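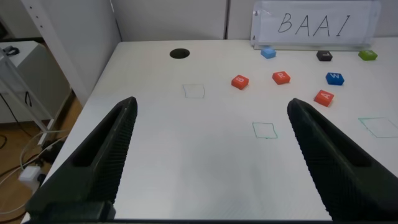
Product Review: Bumix Letter Blocks, Classroom Tub
Furmont Resource Library, Learning Materials Desk

The Furmont Resource Library lends learning materials to schools, childcare centers and families in the district. The Bumix tub was evaluated over one lending term before a decision was made on adding it to the permanent catalog. The tub was purchased at the regular price from Poltitz, the school supplier, and no review copy was requested or accepted.

Contents and finish

The blocks are small cubes in plain, strong colors, with the letters in white capitals. Among those kept on our evaluation table were a red A, a red B, a red R and a blue W. Color does not follow the alphabet in any way that our staff could work out, and the enclosed leaflet is silent on the point. Programs that teach vowels and consonants by color should therefore look elsewhere, or be prepared to sort the tub before use.

The white lettering is easy to read on the red and blue cubes under ordinary classroom lighting. The characters are simple and have no decorative strokes. Several of them are small in relation to the block, and this was the most frequent remark on the borrower return slips. Children who sit across the table from the teacher were asked to name a letter and often had to lean in to do so.

Use on the table

The leaflet proposes a placing activity in which a child moves a chosen block into a square drawn on the work surface. Our desk tried it on a white tabletop with three squares drawn by hand in marker. No template is supplied -- a regrettable omission at this price -- and squares drawn freehand come out uneven. This did not trouble the younger children. Older ones wished to line the edges of the block up with the edges of the square and were frustrated when the two did not agree.

Three squares proved to be a sensible number for short words. Longer words call for a larger surface, and the leaflet's suggestion of a full sentence is not practical on a standard table.

Borrowers are reminded to test any marker on a hidden part of the table first. One center reported faint lines that stayed after cleaning.

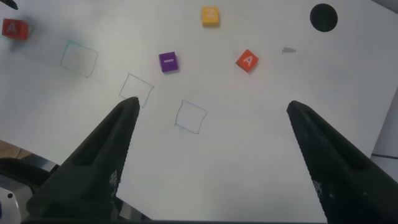
Gallagher wrote to the desk that the orientation of the letters deserved more attention than our draft had given it, as a Z turned a quarter way reads as an N and her group argued over it for most of a morning. She would have liked a small line or dot under each letter to show which way is up, and she asked that the point be passed on to the manufacturer. It has been.

The desk agrees with the comment. The same difficulty arises with M and W, and borrowers working with beginning readers may wish to leave these letters in the tub for the first sessions.

Storage and loan condition

The tub closes firmly and stacks well. The lid has no compartments, so finding a particular letter means emptying the contents onto the table. Returned tubs are checked at the desk on Thursday, and borrowers are asked to report missing letters on the slip provided. Replacement blocks can be ordered from Poltitz one letter at a time, although color cannot be specified.

Recommendation

Approved for the permanent catalog under shelf number 284, for use in letter recognition, sorting and simple word building. The set is not recommended as the only material in a reading program. Borrowers who plan to use the placing activity should bring their own marker and ruler, as neither is included in the loan.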